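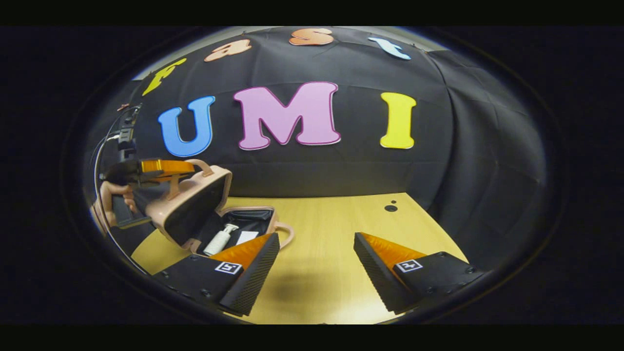

What does Willeck make?

Cut-out letters and the cloth backdrops they go on. Customers hang them behind a table at a school fair, a reception, a shop opening or a birthday, and take them home again afterward.

Capucine Langlois started the business in 2000, in the back half of a frame shop called Jacquet. She was cutting shop-window letters by hand and people kept asking for the same ones for parties. When the frame shop closed she took over the whole floor, and we are still in it.

We now keep 30 alphabets on the shelves. The rounded, bubbly lowercase set is the one schools order most. The big capitals with thick serifs are called Sternetti, after the street the first workshop was on, and they come with a thin white border so the colors stay clear of whatever is behind them. Blue, pink and yellow are always in stock. Pale blue and peach are cut to order, so please allow extra time in December.

Most people pick black cloth. Bright letters read well on it from the far side of a room, and it goes with any table. We sell it hemmed or unhemmed. It arrives folded, so hang it the night before if creases bother you. A low iron on the back is fine.

Spacing is the question we get most often. Lay the word out on a tabletop first, then move it to the cloth, starting with the middle letter. A capital M takes up far more width than an I, and even gaps measured with a ruler can look wrong. Small letters above a large word can follow a curve. Large ones are easier to keep level.

Who works here

Capucine Langlois: design and new alphabets
Domingo Sepúlveda: cutting and finishing
Yuzuki Maruyama: cloth, hems and repairs
Ghassan Atallah: orders, school accounts and shipping

The workshop is at 886 Clellell Road, upstairs. Come by any weekday before 4 p.m. to see colors in person. Orders of 20 letters or more get free cloth samples. Lost a letter from an old set? Send Ghassan the name of the alphabet and the color, and we will cut a single one.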